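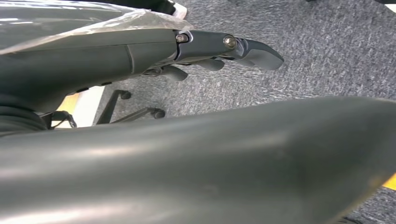

About Bratley Office Seating Care

Bratley services and repairs office chairs and looks after the carpet they run on. We work on castors, bases, gas lifts, tilt mechanisms and arm pads, and we clean and patch commercial carpet in the area under and behind the desk. We do not sell new furniture.

The business started as a one-bench repair shop for typists' chairs and was bought by its present owner, Yasaman Hassanpour, who trained as an upholsterer and later ran maintenance for a college with 372 task chairs on site. Most of the faults she logged there were in the bottom 20 centimetres of the chair. The service schedule we use today is based on those records.

What we do

Castor replacement is the largest part of our work. A castor collects hair, thread and carpet fibre at the axle until the wheel drags. A dragging wheel wears a track in the pile, and the person in the chair starts pushing off from the desk edge, which loosens the desk. We pull each castor, clear the axle and check the stem for play. If the stem moves in its socket we replace the castor. If the socket itself has opened up, we replace the base.

Wheels are matched to the floor. Hard nylon wheels go on carpet and soft-tread wheels go on timber, vinyl and sealed concrete. Mixed sets are a common find in older offices, usually after a single wheel has been swapped in a hurry. We change these as full sets and keep the good singles for spares.

Bases are inspected with the chair upside down on the bench. We look for hairline cracks where each leg meets the hub and at the castor sockets. Cracked bases are not glued or plated. The chair is tagged and taken out of use until a new base is fitted.

Tilt mechanisms are cleaned, greased and adjusted. The bracket bolts are removed one at a time, wiped, coated with a medium-strength thread compound and tightened to the maker's setting. Where no setting is published we use 22 newton metres for steel inserts and 14 for inserts in moulded seat pans.

Carpet

Short, dense loop pile in a speckled colour is the easiest commercial carpet to live with under rolling chairs. It hides dust between cleans and the loops are low enough that a wheel passes over them without much effort. Its weakness is the snag. Once a loop is pulled, a castor will catch it again on each pass and the run gets longer. We trim and seal snags at the first visit and note their position on the floor plan.

Chair mats are supplied on request. We recommend them over carpet tile with a cushion backing and advise against them over direct-stick carpet, where grit trapped at the mat edge does more harm than the wheels.

How a visit works

A site visit begins at 6 a.m. or after 5 p.m., at the client's choice. Each chair is given a numbered tag under the seat, rolled, raised, lowered and tilted, and the result is written up as pass, adjust or workshop. Adjustments are done on the floor. Workshop chairs are collected the same day and a loan chair is left in place - usually a plain five-leg model without arms.

The written report lists every chair by tag number, with parts fitted and the next inspection month. Clients on the annual plan are visited in December, when most floors are quiet.

Our workshop

The workshop is at 342 Birhane Road, behind the Remik tile warehouse. Parts are held for most common bases and stems. Uncommon stems are turned to order by Brotemard, a machine shop we have used since we opened the second bench.

Old castors and bases are sorted by material. Steel and aluminium go to the scrap merchant. Nylon is stored until there is a full pallet, then sent for regrinding.

Contact

Quotes are given per chair and need only the number of seats, the floor type and a photo of one base. Call the workshop between 8 a.m. and 4 p.m., or leave the details on the form and we will reply with a price and the next open visit.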